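Chapter 5
Rehearsing the Cell Before You Build It

A tabletop arm in a garage or shared workshop has two workspaces. The first is the reach envelope printed in the manual. The second is the part of that envelope left over once the table, the furniture and the walls are taken into account. This chapter deals with the second. It uses the Urnar workshop model, a simulated room with a wooden worktable, and assumes you have installed the Zillodton planner as set out in Chapter 2.

Load the room and bring the arm to a position above the table with the fingers pointing down. Place a small jointed figure and a tray on the tabletop. The figure makes a useful test part. Its arms and legs spread outward, so a bounding box drawn around it contains a good deal of empty space, and a grasp planned from the box alone may close on nothing.
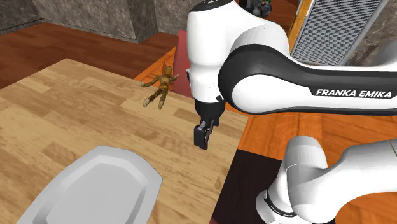 Set the hover height before any grasp is attempted. In this chapter it is 38 mm, measured from the tabletop to the fingertips. Measure from the tips and not from the flange; the Zandska configuration file stores both values, and mixing them up is the most common error in student builds.

Next, check the edges of the table. A path that is clear over the tabletop may drop a link into the space beside it. Run the clearance check with 2000 sampled poses and record every contact, including those with items that are not part of the task. Chair rungs, boxes and upright panels should all be present in the collision model. Turned parts need particular care, as a plain cylinder fitted to the narrow section of a spindle will miss the wider rounded section.

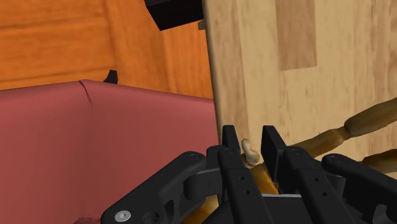 Contacts fall into two classes. A hard contact stops the run. A near contact, set by default at 5 mm, is written to the log and the run continues. Section 5.1 covers the log format, and Section 5.2 moves the same checks to the Cirillo controller.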